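Gopinath Poduval has been writing letters to the editor of the Tirkdale weekly for longer than the paper has had a website, and he doesn't plan to stop now that it has one. We talked in September in his kitchen, where he apologized for the coffee and then drank most of it himself.

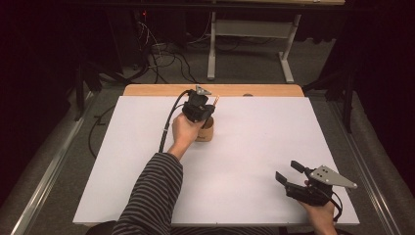
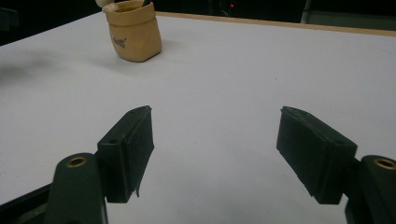
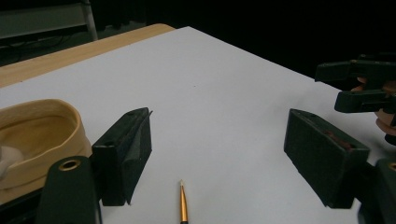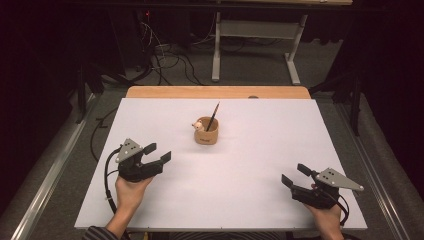

Poduval writes his first drafts by hand, a habit he blames on a typing teacher. "She told me I had the fingers for plumbing," he said. His subjects are parking, library hours, the tone of other people's letters and, for one heated summer, geese. He has no patience for the romance of the writer's desk. Give him a white board on a table and a small tan cup with a pencil leaning in it, like the one in the last photo, and he would get through a letter before lunch. The little figurine looking over the rim he could take or leave. "I'd turn it around," he said. "I don't like being read over my shoulder."

The paper caps letters at 400 words. Poduval considers this an insult and has met it every time. His method is to write up to 11 drafts, remove the adjectives, and put one back. "You keep the one that will annoy them," he said. "The rest is decoration."

His editor for the past few years has been Ruba Hamdan, who also covers high school sports and the water board. She speaks of him the way people speak of a knee that predicts rain.

"Gopinath is never late and never wrong about commas," Hamdan told me by phone. "He is wrong about Clastesach Avenue. It does not need a second stop sign."

Told of this, Poduval put down his cup. "She said that?" He looked pleased. "I have a letter about that."

He is 70, retired from the office at Agbenyega, a firm that sold filing cabinets until customers lost interest in filing. He misses the memos. A good memo, he said, had a villain in the second paragraph.

I asked whether any letter of his had changed anything. He thought about it for some time. The library did start opening at nine, he said, and the bench outside the post office got its missing slat — though he suspects the bench would have been fixed anyway.

"And the geese?" I asked.

"The geese," he said, "do not take the paper."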